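Questions fréquentes : travailler à côté de nos robots, règles et bonnes habitudes

Mise à jour du 6 avril 2020

On me pose toujours les mêmes questions à l'atelier Irnard, alors j'ai tout regroupé ici. Si la vôtre n'y est pas, écrivez-moi, j'ajoute au fur et à mesure !

Est-ce que je peux entrer dans la zone pendant un essai ?

Non, sauf si l'opérateur vous a vu et vous a répondu à voix haute. Un signe de la main, ça ne compte pas (j'y tiens beaucoup). Un bras immobile peut très bien attendre sa prochaine consigne, donc on passe au large, même quand rien ne bouge depuis un moment.

Quelle norme suivez-vous ?

Pour les robots industriels, on part de l'ISO 10218, et de l'ISO/TS 15066 dès qu'il y a collaboration avec des personnes. Pour un humanoïde, ces textes ne collent pas parfaitement - on les complète avec notre fiche maison, la fiche Cuautle, que Baltazar Pacheco relit chaque année en août.

Comment préparer le poste caisses et fruits ?

La caisse à remplir se pose vide sur le chariot métallique, bien à plat. L'autre, avec les grappes de raisin, va sur le présentoir. On garde le sol dégagé entre les deux : ni sac, ni rallonge, ni carton « juste pour deux minutes ». Les fruits sont factices, et les guirlandes de fleurs jaunes restent sur le présentoir, l'une enroulée sur le rail du haut, l'autre drapée le long du bord inférieur.

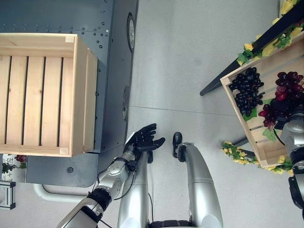 À quelle vitesse tournent les bras ?

Pour un premier essai, on plafonne à 50 % de la vitesse réglée dans Wonon, notre logiciel de pilotage. On ne remonte qu'après deux passages complets sans arrêt, et c'est l'opérateur qui décide, pas le visiteur pressé !

Qui peut appuyer sur l'arrêt d'urgence ?

Tout le monde, tout le temps, sans demander. Je préfère mille fois un arrêt pour rien. Par contre, la remise en route appartient à l'opérateur, après un tour complet du poste.

Faut-il noter les petits incidents ?

Oui, même une caisse qui a glissé. Le cahier Amano est à l'entrée, il en est à la ligne 184 et il reste de la place. Mettez l'heure, le poste et ce que vous avez vu, une phrase suffit.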